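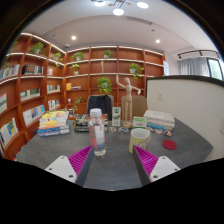

By the time Annelore Vogler reached the Pindier gate she had been walking and running since the small hours, and she had reached that stage of a long race when one begins to have opinions about gates. This was a bad one. It had a chain that looped twice round the post and a latch you had to lift with your knee, and she stood there lifting it with her knee for what felt like the greater part of the morning, saying good-natured things to it at first and then less good-natured things, until a man in a yellow jacket came up behind her, reached over, and opened it from the other side.

"It does that," he said.

He held it for her, which was kind, and then he ran past her, which was less kind but perfectly within the rules.

The Curkevlow Round is a December race, and people who have never done it always ask why it couldn't be in June. Annelore had asked the same thing herself the first year, when her brother-in-law talked her into it over a plate of cold beef. That was five years back. She had got as far as Larham that time and sat down in the village hall with a blanket round her, and a girl with a clipboard had written something next to her number, 808, and had been very nice about it. She had the same number every year now. You could ask for it, if you wrote early enough, and she always wrote early.

From the gate the path went up beside a wall, and the wall was good company. She had come to know it rather well over the years. There was the stretch where it bulged like an old sofa, and the stretch where somebody had mended it with smaller stones, and after that a sheep usually, not the same sheep, she supposed, though she greeted it as if it were. The cloud was down to the top of the wall today and sat there. She could hear the man in the yellow jacket coughing somewhere up inside it.

It is a funny thing what the mind does on a hill. She had meant to think about her legs and eat a biscuit every so often, as she had written on a card in her best capitals (EAT, LEGS, EAT), and instead she spent the whole of the climb trying to remember the name of a dog that had lived next door when she was nine. Brown dog, one white foot, terrified of umbrellas. It began with a B, or possibly an R. She went through all the Bs she could think of and was well into the Rs when the ground stopped going up, and she looked about her in some surprise and found she was at the cairn, and that she had not eaten a single biscuit.

She ate two then, standing with her back to the wind. They were ginger and had gone to gravel in her pocket, and she thought them the finest biscuits ever made.

The way down to Larham was all grass and water, mostly water. She fell over twice, once quite gracefully. Her gloves filled up and she wrung them out and put them on again, and a little further along she caught up with the yellow jacket, who was sitting on a stile with one shoe off, looking into it.

"Stone?" said Annelore.

"I thought so," he said. "I can't find it. I think it might be my toe."

She sat down next to him, there being room, and gave him what was left of the biscuits. His name was Tsuji, he told her, and it was his first go at the Round, and he had been hoping all the way from the gate that she would catch him up so he could ask her how much further it was. She told him. He took it very well, considering. He put his shoe back on and did up the laces with great care, in a double bow, as a child does them.

"You've finished it before, then?" he said.

"No," said Annelore. "I've only ever got to the hall."

They went down the last field together, not talking much. You could see the hall from a good way off, with its windows lit, and the smell of soup came out along the lane to meet them, so that Tsuji began to walk faster without seeming to know it. The same girl was on the door, grown up a good deal and with a ring on. She looked at the number and then at the face above it.

"There's a chair by the heater," she said. "I kept it for you."

It was a lovely chair. Annelore looked at it for some time, at the cushion, and the blanket folded over the back. Then she asked if she might have her soup in a cup, please, the sort one can carry, and whether the path still went out behind the church.

"Bobbin!" she said, halfway across the churchyard, so loudly that Tsuji spilled his.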